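Newsletter > Spring issue > Notes from the spare room

The guest who brings their own pillow

We have let out the spare room at Borkasthorpe for long enough now to have opinions, and as the newsletter had a gap on page six I have been allowed to air a few of them. Those of you who take paying guests will know most of this already. Those of you who are thinking of starting, after the talk in April made it sound like money for old rope, may want to sit down first.

The first thing guests want is breakfast. They will say they don't. They will write, when booking, that a piece of toast will do them nicely, and then at seven in the morning they will stand in your kitchen looking at the toaster as if it had let them down in love. We now put out cereal, fruit, eggs on request and the better marmalade. The cheaper marmalade has been eaten once, by me, on principle.

The second thing they want is to talk about the bed. I have slept in ours for a week at a time, with a notebook, and I can report that the mattress is fine. It came from Modach, who delivered it to the wrong village and then to us, and it has a firm side and a less firm side. Guests who like a firm bed find it soft and guests who like a soft one think we have put a door under the sheet. I used to turn it over between visits according to what people had told me on the phone. I stopped when I noticed that the complaints stayed the same whichever way up it was.
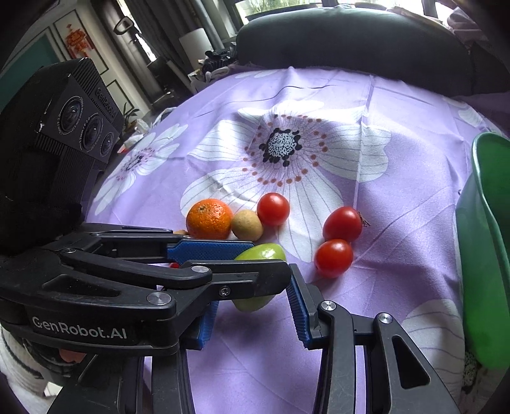

Bedding is where the real money goes. Plain white is what all the advice tells you to buy, so that it looks like a hotel, and for our first year we did as we were told. White shows tea. It shows mascara, newsprint, boot polish and the paw of any dog whose owner has assured you it sleeps on the floor. A pattern forgives a good deal, and in my view it also cheers up a north-facing room, though I have been told by a relation that our taste in prints belongs on a deckchair. Buy two sets at least for each bed, and wash them before first use or your guests will rustle.

Ironing is a matter for your own conscience. I iron the top third of the top sheet, the part that gets folded back, and the pillowcases on the side that faces the door. The rest is smoothed with the flat of the hand and a certain amount of hope. In six years this has been remarked on once, by a man who had plainly been in the army.

Then there is the question of what to charge. We began far too low, from shyness, and attracted people who wanted to know if it could be lower. When we put the price up we got people who thanked us for having them. I don't pretend to understand it. A winter of steady bookings brought in 240 pounds more than the one before, and the boiler, which must read the accounts, broke down the same week and took the lot.

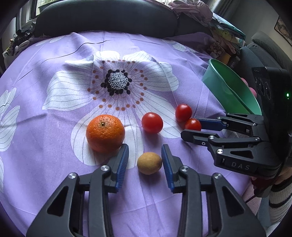 A word on the booking sites. We are with Wevum, who are no worse than the others and have a nicer colour on their front page. They send a message every evening suggesting we might like to drop our price, and another every morning congratulating us on our popularity. Guests can leave marks out of ten for things like "warmth of welcome", and I would advise you not to read these after supper. Our lowest mark so far was for location, from a couple who had come for the sea. It is a fair walk to the sea from Borkasthorpe — it is a fair drive, come to that.

The house rules want to be short. Ours once ran to two sides and covered, among other things, the right way to close the back gate, and they were used as a coaster. We now have a card by the kettle which gives the hot water times, asks for boots to be left in the porch and says where the torch is. The back gate is left to bang.

If any member has a spare folding luggage rack, MacBrayne on the High Street will take it in at the counter and pass it on to us. Ours gave way in the night under a suitcase of walking books, and the guest underneath the landing thought it was the ceiling. Please also note that the spring linen swap starts at half past ten this time and not ten, so that the hall has a chance to warm up. Bring your own bags, and label anything you would like to see again.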